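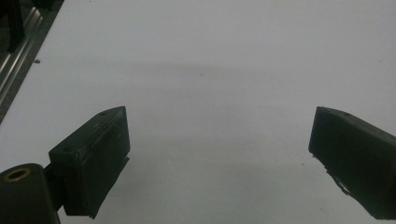

Re: [hitstead-flies] Dubbing storage, and a hook question

Date: 3/20/19

The original poster wrote:

> I have finally outgrown the cigar box. I'm up to 48 colors of dubbing, most
> of them some version of olive, and finding the right one takes longer than
> tying the fly. Has anybody tried the Sondoreck dispenser boxes? Also, are
> the Ruslow barbless hooks any good in the small sizes, or should I just
> keep mashing down barbs like my father did?

I own two of the Sondoreck boxes and I have opinions, so you came to the right list.

The boxes are fine. The little holes on the bottom let you pull out a pinch without opening the lid, which works very well for rabbit and pretty well for hare's ear if you pick out the guard hairs first. It does not work for anything long and sparkly. The sparkly stuff comes out all at once, like a magician's scarf, and then you have a wad of it in your lap and the phone rings. I keep mine in zip bags on a shower curtain ring and have made peace with how that looks.

Label the compartments before you fill them. I told myself I'd know them by eye. I now own a box containing light olive, olive, medium olive, other olive, and one I believe to be brown. The trout have not filed a complaint.

On the hooks, I bought a pack of 80 Ruslows last September and have used up most of them, mainly on midges and small parachutes. Points are sharp right out of the pack. The wire is on the light side, and I straightened 2 of them on fish I would like to describe as enormous, though one was a log. For dries I'd buy them again. For nymphs I'd go with something heavier, or do what your father did. Mash the barb before you tie, though. If the hook is going to snap in the vise, let it snap while it's still naked.

While I'm at it, does anyone still have the instructions for the old Eskildsen rotary vise? Mine has developed a wobble at the collar and I have tightened everything that turns, plus one thing that apparently wasn't supposed to. I don't need the whole booklet, just the page with the exploded view. A scan would be great. Please send it off list, as the digest chews up attachments.

Tight lines, and go easy on the olive.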